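**From:** Barrett Lyons
**To:** Mustwood Film Society list
**Date:** December 28, 2018
**Subject:** Re: March screening and the recut of "Liem"

Hi everyone,

Sorry for the slow answer, I've had family staying and the laptop has been under a pile of coats. Retno wrote:

> Has anyone heard which version of "Liem" we're getting in March? The distributor's page still has the old trailer up, and the programme note Melati sent me talks about the narrator, who I thought was gone. Also, do we know the running time? I have to tell the hall when we'll be out, and last time we ran over they charged us for the extra half hour. I'd rather not print 60 posters with the wrong cast on them either.
>
> Retno

I rang Lultico just before the holidays and got hold of a very nice person in bookings who had plainly been asked this a lot. We're getting the new cut. It's 127 minutes, so seven minutes longer than the festival one, and the narrator is indeed gone. What they've done is take the voice-over out completely and put back two scenes between the sisters that were dropped the first time around. So Melati's note is for the old version and will need a rewrite (sorry, Melati! It was a good note, I liked the bit about the ferry).

I saw the festival cut in the city and I'll admit I was one of the people grumbling about the narration. It kept telling you what the older sister was feeling while she stood there perfectly well feeling it. But I know Hiu-tung loved it and thinks the whole film hangs off that voice, and I'm curious whether she'll come out of the new one as cross as she expects to. Perhaps we could leave a bit of time for a chat afterwards -- if the hall will let us. Retno, could you ask for the room until 10:30 and see what they say? With a 7 o'clock start and my usual rambling introduction, we should be done with the film by about 9:20, and that gives us a cushion.

On the posters: please hold off. Lultico are sending new artwork in January, and the billing block has changed because the narrator's name comes off and the actor who plays the aunt moves up. If we print now we'll only end up with a box of wrong ones, and I still have the wrong ones from the Italian season under my stairs. The colour on those was awful too, everyone looked seasick.

Other bits. Intan has done the numbers for the year and we had 531 admissions altogether, our best so far by a fair way. The documentary about the organ builders did far better than I'd have guessed and I take back what I said about it at the planning night. She'd like a decision on whether to keep the members' price where it is. I vote yes, but do reply to her and not just to me.

Also, could whoever has the spare HDMI cable and the long extension lead please bring them back? They were in the bag with the blackout cloth.

Last thing, the foyer display. I've been after something for the old programmes and the donated press kits, which are currently in shopping bags, and Petstead are clearing out furniture before they move. My thinking is a tall wooden cabinet with two doors, in that warm orange-brown sort of finish with a bit of a sheen to it. It would suit the panelling in the foyer and the doors would keep the dust off. If you think it's too much for that corner, or you'd prefer open shelves, let me know before the new year and I'll keep looking.

Cheers,
Barrett
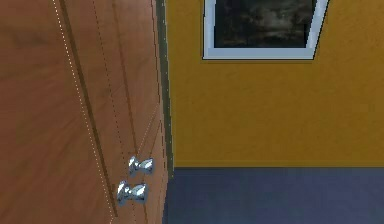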